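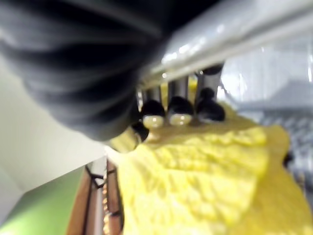
In Praise of the Small-Town Swap Shelf

There is a shelf by the side door of the library in Nornwood, and I will happily drive 13 miles out of my way to look at it. Take something, leave something, or do neither and just browse. I have come home from it with a pie tin, a jigsaw puzzle of a lighthouse and the best can opener I have ever owned!

I love these shelves. Esach has one in the back of the laundromat, and Catden keeps one under the stairs at the rec center, and each has its own personality. Nornwood runs to cookbooks and yarn. Esach is all mugs and extension cords. Catden is wild — I once found a trombone mouthpiece sitting in a gravy boat, and I took both.

People who study waste like to talk about tons, and fine, somebody should. A shelf four feet wide won't change those numbers much. What it changes is how I feel about the stuff in my own closets. A fondue set I haven't touched since my wedding stops being a guilty lump behind the vacuum and starts being a thing some stranger might be thrilled about (it was gone in an hour, by the way).

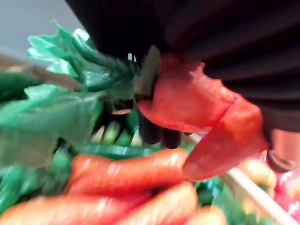
Something red-orange, with carrots below.

The usual complaint is that the shelf fills up with junk. Sure it does. So do yard sales, and so does my garage. The Mockus town newsletter ran a grumpy letter about this in November, asking for a sign-up sheet and a limit on drop-offs, and I wanted to write back the same night. Please don't! The moment you have to fill out a form to leave a waffle iron, the waffle iron goes in the trash.

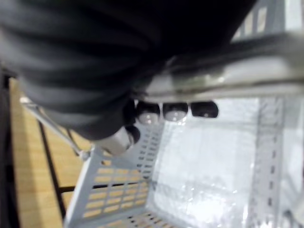
A swap shelf does need a little tidying, and I'm all for that. Books go upright, glass goes at the back, and cords get a twist tie. For small loose things I'm a big believer in a plain plastic basket, light gray like this one or any color you have, set low enough for kids to dig through. Kids are the best customers a shelf has. They'll look at a box of odd buttons and see 70 things to do with it.

So if your town has a blank bit of wall near a door, ask about it. Ours started with one plank and a bag of paperbacks.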